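Getting Better TV at Home: Tips for the Living Room and the Kitchen Set

March
By Roland Pilkington

Most complaints I hear about television come down to the room and the settings. Dialogue is too quiet, dark scenes look like mud, and the pilot everybody wanted to watch didn't record. The tips below cost little or nothing, and most take less time than an episode.

Fixing quiet dialogue

Start in the sound menu. Look for a mode called Speech, Voice or Clear Dialogue and try it with a talky show, a sitcom or a courtroom drama. If there's a setting for night mode or volume leveling, turn it on as well. It brings loud music down and quiet talking up, and you won't have to ride the volume button through every chase.

Check the audio output too. A streaming box set to surround sound can send the voices to a center speaker you don't own. Set it to stereo or PCM and play the same minute again.

If you use a soundbar, don't push it to the back of a deep shelf. The front edge of the bar should sit level with the front edge of the shelf. Keep picture frames and candy dishes out of the way.

Dark scenes

Many dramas are shot dark and graded darker. Before you raise the brightness, turn off the eco or power saving mode, which dims the screen in the evening. Then choose Movie or Filmmaker mode and give your eyes a few minutes. It'll look yellow at first. If it's still too dim, raise the backlight, not the setting marked brightness. On many sets the brightness control only turns the blacks gray.

Put a small lamp behind the TV, out of your line of sight. A 40 watt equivalent bulb is plenty. Reflections from a ceiling light do more harm to a night scene than anything in the menus. 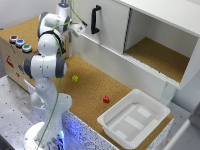

Motion smoothing is the other one to look for. It makes comedies look like daytime soaps. Every maker calls it something else, so look under Picture, then Advanced or Clarity, and switch off whatever has "motion" in its name. Leave it on for hockey if you like it there.

The kitchen set

A small TV in the kitchen gets steam and grease on it, so keep it well away from the stove and never directly over the kettle. Wipe the screen with a dry microfiber cloth. If that doesn't do it, dampen the cloth with plain water and wipe again, with the set off and cool. No glass cleaner, and never spray the screen itself.

For a set on a wall bracket, check the screws twice a year. Leave enough slack in the cables to swing the arm all the way out. I used a cable that was 20 inches too short on my first one and pulled the plug out of the wall every time I turned the screen toward the sink.

Recording a new series

Set the recorder for the series, not the single episode, and choose new episodes only. Otherwise you'll collect every rerun of a show that's been in syndication for years. Add five minutes to the end of anything that follows live sports.

A 500 GB drive fills up faster than you'd expect with high definition recordings. Set a limit of five episodes per show and protect the ones you really want. My neighbor Clyde Kincaid had 200 recordings of the same game show and couldn't work out why his Sunday dramas kept disappearing.

Remotes

Take the batteries out of any remote you're putting in a drawer. For sticky buttons, use a cotton swab just damp with rubbing alcohol and work around the edge of each key. Let it dry before the batteries go back in.

If the remote works only up close, try fresh batteries first, then look at what's standing in front of the sensor. Soundbars block it on a lot of sets. Raising the TV an inch on a board will clear it.

Related tips
Hiding cables behind a media cabinet
Captions: making them bigger and easier to read
Cleaning speaker grilles
How to label a box of old DVDs
Where to put the router

Contact us | Copyright Elleck Home Pages | Back to top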